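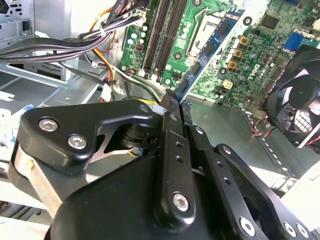 Ticket: Office PC restarts during nightly stock export
Opened by: Müzeyyen Karabulut, Miscombe office
Opened: July 19, 2018
Status: Waiting for supplier

Problem as reported
The computer that runs the nightly export from Bakos to the Etton warehouse restarts by itself, always in the middle of the job. The export has 485 pages of items and it stops near page 130. In the morning the Etton people have an old stock list and they call me. During the day the same computer works without any complaint.

Update 1
I read the system log. There is no blue screen message, only the line that the last shutdown was not expected. I turned off the sleep mode and the automatic updates. The same night it restarted again – this time at page 73.

Update 2
I asked Jisico support if the export program can be the reason. They answered that a program can stop itself but normally it does not restart the whole machine, and they asked for a memory test. I let the test run for 2 full passes. No errors were found.
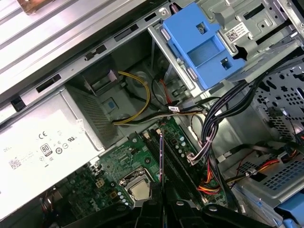
Inside of the case, with the power supply at lower left.

Update 3
I moved the export to the early evening, before the cleaning of the office. It finished. I repeated this on the next evening and it finished also. Then I put it back to the old time and it failed. So I think now that the time is important, and the number of pages is not.

Update 4
The wall socket is shared with the heater fan of the corridor, which was put on a night timer in February and was never taken off. I have asked for a separate socket and for a small battery unit. Until they come, the export stays in the early evening.

Open points
– Jisico to confirm that an earlier start does not change the prices in the file.
– Etton to tell us if they can accept the list before closing.
– Please do not close this ticket before one full week without a restart.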